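5 April 2018

Back on the kitchen set for Rolora tonight. The queue stands at 3472 runs and I'm still not convinced the last thousand taught it anything. The task was the cream drawer under the counter, right gripper on the handle, left arm kept up out of the way by the orange wall.

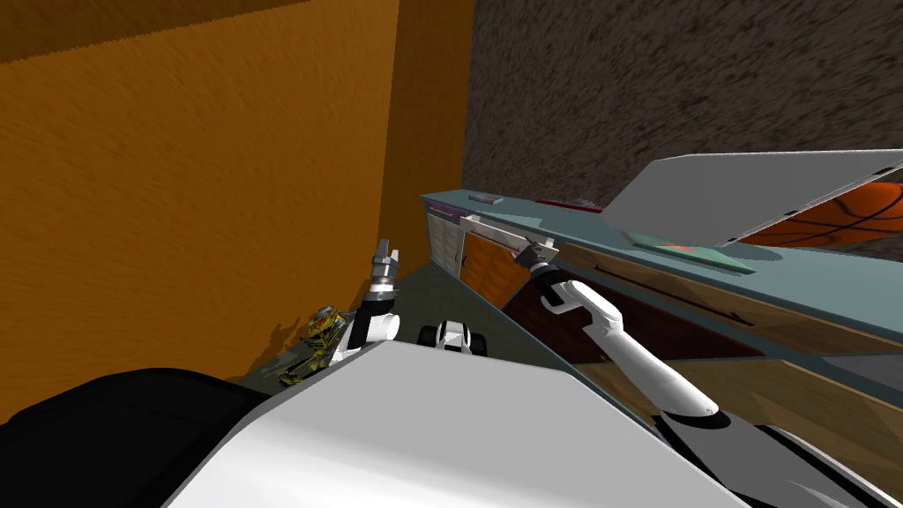 Ineo wrote under my last entry that quantity sorts itself out, and that I should stop fussing over single runs and let the model average the bad ones away. Maybe. Average enough bad pulls and I'd expect a very confident bad pull.

I threw out 132 runs before supper. I also went through the gripper views, which I'd been skipping. Plenty are like this one, open fingers over orange and a hard-edged patch of light. What's a learner supposed to get from that?

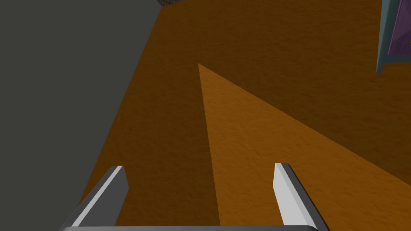

Page last changed: August 2018

Evano wants the wall colours shuffled for the next batch. Fine, but the handles stay the same 3 shapes, and I'd bet that's where it falls over.

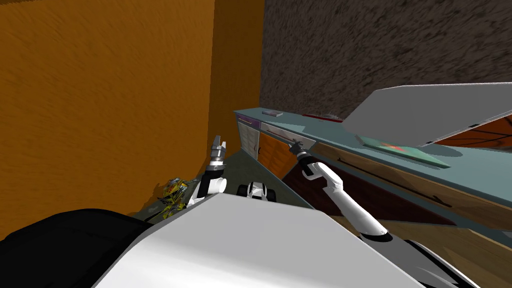 Tried 2 labels for the grasp, "touching" and "holding", and kept disagreeing with my own notes. Going with one label until I can tell them apart. More drawers tomorrow.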